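Print this page
E-mail this article

Larysa Stetsiuk looks after the shop-shelf robot at Trirkance, and most of her shift goes on its hands. She checks the fingers at 6 in the morning, before anyone loads a shelf.

"I bend each joint and listen," she said. "A dry one clicks."

The right hand gets more of her time. It works close to the plastic rail, and a small error at the wrist means a knock.

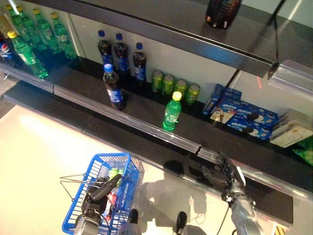

The right hand at the price rail, with the basket on the left.

Stetsiuk resets the wrist zero every two weeks – more often if bottles start going over. The job takes nearly three hours with the arm cables checked as well.

"Cables are the usual fault," she said. "They rub where the arm turns."
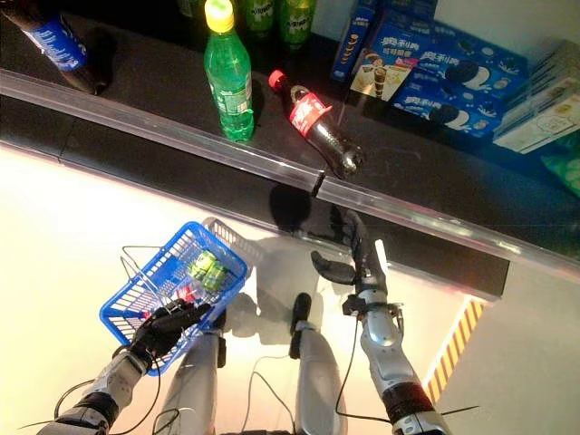
She keeps six spare finger tendons in a drawer and orders more from Rerkico. Her colleague Stepan Sirko fits them. "He has the smaller screwdriver," she said.

Print this page | E-mail this article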